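Tickets › Manipulation bench › Evaluation / results dispute

Ticket 308: Drolo success rate does not reproduce on the small arm
Status: open, waiting on Ondedau
Opened by: Lorcan Brennan
Site: Sarkthorpe

Summary

The Drolo write-up claims that a policy trained on 400 demonstrations will pick up a die and drop it in a box nearly every time, on any cheap desktop arm with hobby servos. We have the arm, we have the die, we have a box. I ran the released checkpoint over two sessions and got nowhere near the claimed rate. Before anyone writes back that we must have a wiring fault, please read the log. I have been through the wiring.

Environment

Printed arm, gripper with two curved fingers, servo board on the supplied firmware. White paper on the table, dark cloth behind. Checkpoint as downloaded, no fine-tuning. Ondedau supplied the evaluation script and I have not edited it, apart from the serial port name.

Log

Entry 1. Ran the script as shipped, 20 trials. It printed a success rate of 0.85. I was standing next to the arm for all of them and would have called nine of them successes, being generous. Saved the terminal output and my own notes.

Entry 2. Read the script. A trial is scored a success if the gripper closes past a threshold and then opens again while the elbow is inside the "box zone". The die is not checked at all. You can close on air, swing left, open, and collect the point. I took the die off the table and ran it again to be sure. It still scored well above half with nothing there to pick up.

Entry 3. Raised the above on the Ondedau list. Asfaw replied that the threshold "correlates strongly with human labels" on their own setup. Asked for the labels. No answer yet.

Entry 4. Suggested fix from the list: recalibrate the shoulder and elbow, the claim being that our misses come from joint offset. Did it twice. Offsets were small the first time and smaller the second. Success by eye did not move enough to care about. I also swapped the shoulder servo for a new one, on the theory that the old one had some play in it. Same result, and one less spare.

Entry 5. Next suggestion was that the cables were dragging on the upper arm. Re-routed them down the upright with more slack and moved the arm through its whole range by hand with the power off. No pull I could feel. Ran another set. Still misses, and they are the same kind of miss: the fingers come down behind the die, toward the base.

Entry 6. Started varying where the die sits. With the die on the crease that runs forward from the base, the policy does reasonably well. Move it left of that and it goes downhill fast. I would like to know where the die was placed in the published trials. The write-up says "randomized", and that could mean anything from the full sheet to a patch the size of a coaster.

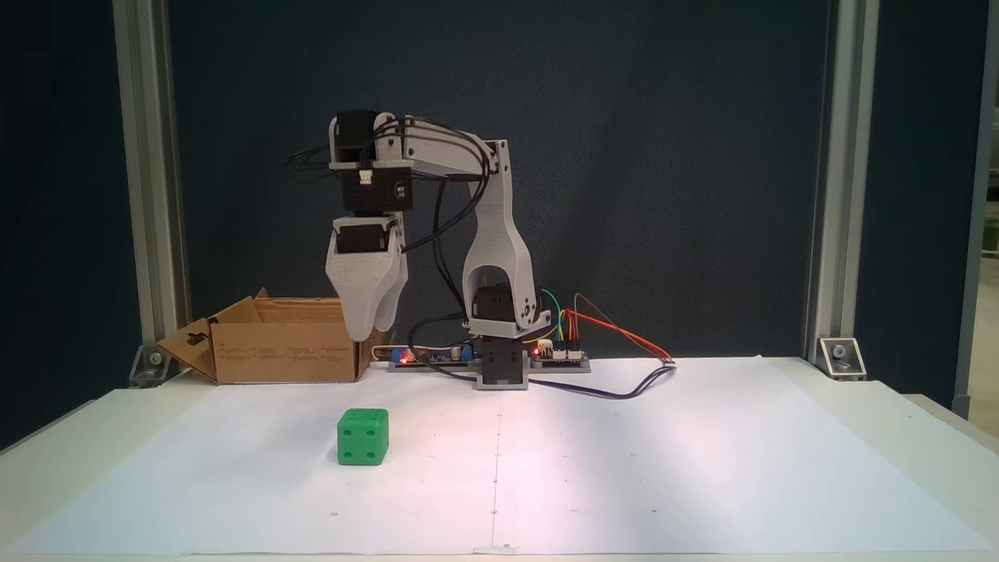

Lorcan Brennan

Entry 7. Die placed in front and left of center for this set, box on the left with the flaps open. Both red lights on at the board, no faults in the servo log. The arm is perfectly capable of getting its fingers to the box, so please, no more messages about reach.

Entry 8. Went through the demonstration data. There are 3366 frames in the part that was released, and I plotted the gripper position at the moment of each grasp. They bunch up in a narrow strip straight out from the base. If that is what the policy learned from, then I don't see how anybody expected it to cope with the rest of the sheet. I may be misreading the frame of reference, so I have attached the plotting code and would be glad to be corrected.

Entry 9. Tried an open-loop replay as a baseline: one recorded pick from the strip, played back blind, no camera input at all. With the die on the crease it matched the policy to within a trial or two. That bothers me more than the scoring does – if a recording does as well as the learned policy, the headline number is mostly measuring where the die was put.

What I am asking for

- The hand labels Asfaw mentioned, with video if it exists
- Die positions for the published trials
- A scoring rule that checks for the die in the box
- The blind replay added to the results table as a baseline

What would change my mind: a fresh run on somebody else's arm, positions drawn before the run starts, scored by a person who has not seen the script output. I will happily close this if that comes back anywhere near the claim. Until then I'd ask that we don't quote the number in the July report.

Updated 26th May: Ondedau have acknowledged the ticket and asked for our firmware version. Sent. It is the one they told us to install.

Related tickets
Gripper threshold ignored when port is renamed
Elbow servo reports position after power off
Drolo: missing demonstrations in released archive
Request: common die placement template for all benches

Contact the bench team | © Sarkthorpe | Back to top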